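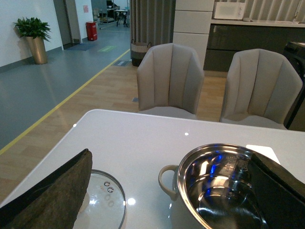 The kitchen corner of the Skandgate lab has a glossy white table, a microwave and one cooking pot that has been handled more than any pot should be. The lead researcher on the Wullen project is very fond of it.

"You can learn so much from a pot and a lid," she says, already halfway out of her chair. "The steel is a mirror, the lid is see-through. A camera hates both of those! So if a method holds up on them, I start to believe in it."

The method is a way of teaching a two-fingered gripper from its own point of view. People guide the arm through a short kitchen task and a small camera at the wrist records everything. What the Wullen group added is a step they call Costigan, which picks out the moments just before and just after the fingers close and gives them extra weight in training.

"Most of a recording is travel," she explains. "The arm is going somewhere and nothing much happens. Then you get a tiny stretch where all the decisions are made – how wide to open, where to pinch, when to stop squeezing. We wanted the model to pay attention there."

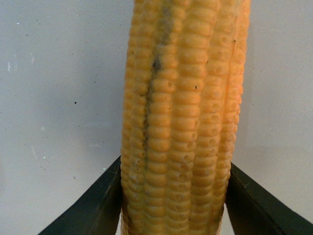 Corn came in early, and she still lights up talking about it. An ear tapers, so a grip low down is different from a grip in the middle, and the rows of kernels give the fingers a bumpy surface to press on.

"The camera is so close at that point that the corn fills half the view. Older models of ours got lost. They had learned to look for the whole object, and suddenly there wasn't a whole object, only kernels."

The group trained on 130 guided runs, which is small for this kind of work. In the comparison they ran in March, the version without the weighting step fumbled the corn in 16 trials. With it, the count dropped to 3.

"I made them run it again," she says, laughing. "Same result within 2 trials. I went home very happy that night."

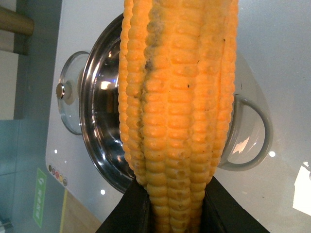 Clutter is the part she wants to push next. Holding an ear of corn with cookware nearby means the model has to keep track of shiny edges and reflections while its own fingers block part of the view. A sister group at Darell is trying the same recordings with a different arm, and the two teams swap notes most afternoons.

She is careful about what the numbers cover. All the trials used one table and one kind of gripper, and she doesn't know yet how the weighting behaves with softer food. Tomatoes are on the list. So is a lid with a taller knob, which a student has been asking for since the spring.

"I'd love to see it fail in a new way," she says. "The corn failures taught us where to look. Give me another good one and we'll be busy until winter."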